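Brirley Bench Roll, waxed canvas, nine pockets
Small tools / Storage / Rolls and pouches

I've been making these rolls in the back of the shop in Dekumbridge since before I had a proper cutting table, and they're still the thing I get the most emails about. So I've finally rewritten this page, which used to be four lines and a price, and tried to put all the answers in one spot.

The short version: it's a flat canvas roll for small hand tools. You lay it open on the bench, everything sits in its own pocket with the handles poking up, and when you're done you fold the flap down, roll it and buckle it. It rolls up to the size of a decent loaf of bread if you fill it, and a lot less if you don't.

The canvas is the heavy waxed stuff I get from Costigan. I tried two cheaper ones last year and sent both back (one of them smelled like a gas station, and the smell never left). The Costigan canvas starts out stiff – I mean really stiff, you'll think you've bought a doormat – and then softens up over the first month or so. The wax will pick up creases and scuffs. I love that, but if you want something that stays looking new, get the plain nylon one on the next page over.

All the pocket seams are sewn twice, with a bar tack at the top corners where the pulling happens. The thread is bonded polyester in a rusty brown. The strap is bridle leather with a roller buckle, and there are more holes in it than you'd expect, so it'll cinch down on a half-empty roll too.

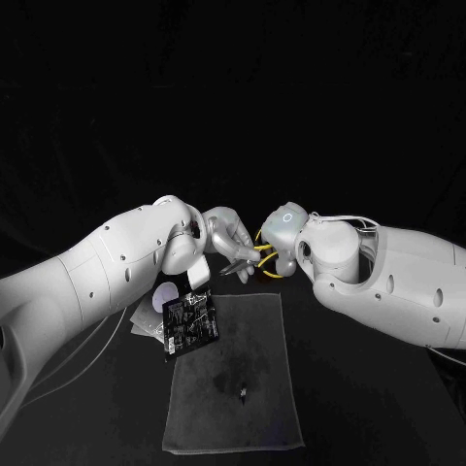
Pocket sizes changed this spring, so please read this bit if you owned the old one! The first version had every pocket the same width, and it drove me nuts because a skinny needle file would flop around while anything with two handles had to be wrestled in. Now the pockets go from narrow on the left to wide on the right. The two widest are meant for small metal pliers or wire cutters, the kind with thin gray jaws that you can close one hand around, and they go in jaws down without snagging. The middle ones fit screwdrivers, tweezers, awls and most craft knives with the cap on. Full-size lineman's pliers won't fit, and neither will a hammer. I know, because Saskia Tautahi, who does all my sewing on the wide pockets, has tried to prove me wrong with both.

The flap is deeper than it was, too. It folds down over the top of the tools before you roll, so you can carry the whole thing upside down in a backpack and find everything where you left it. I carried mine like that on the bus all through July and the only thing that ever came out was a pencil stub.

Size and weight
Open width: 40 cm
Weight empty: 300 g
Pockets: 9
Strap: bridle leather, roller buckle
Colors: moss, tobacco, dark navy (navy is usually the one that's out of stock, sorry)

Looking after it
Brush off dry dirt with a stiff brush and wipe with a cold damp cloth. Please don't put it in the washing machine. Somebody did and wrote to ask where the wax went. If it starts looking thirsty, rub in a little bar wax along the folds and go over it with a hair dryer until it disappears into the cloth. Rewaxing once a year is plenty, and mine has gone longer than that.

If you put tools away wet they'll rust in here just like they would anywhere else.

Matching bits
The Homport tin drops into the center of the roll before you buckle it, and it's great for screws, spare blades and all those little jump rings that end up in the carpet. It's sold separately. Tegan Whitcombe also makes a leather tip guard for sharp awls, and I keep a few of those by the register, so just add a note to your order if you'd like one.

Ordering
Item number 1190. Rolls in stock go out every Tuesday. If your color is out, the wait is around two weeks, and I'll email you before I charge anything. Initials can be stamped on the strap, up to three letters, no charge – but I can't take stamped ones back, so double-check your spelling. Unstamped rolls can come back any time as long as they haven't been used.

Repairs to the stitching are free for as long as I'm doing this. Send it empty, please.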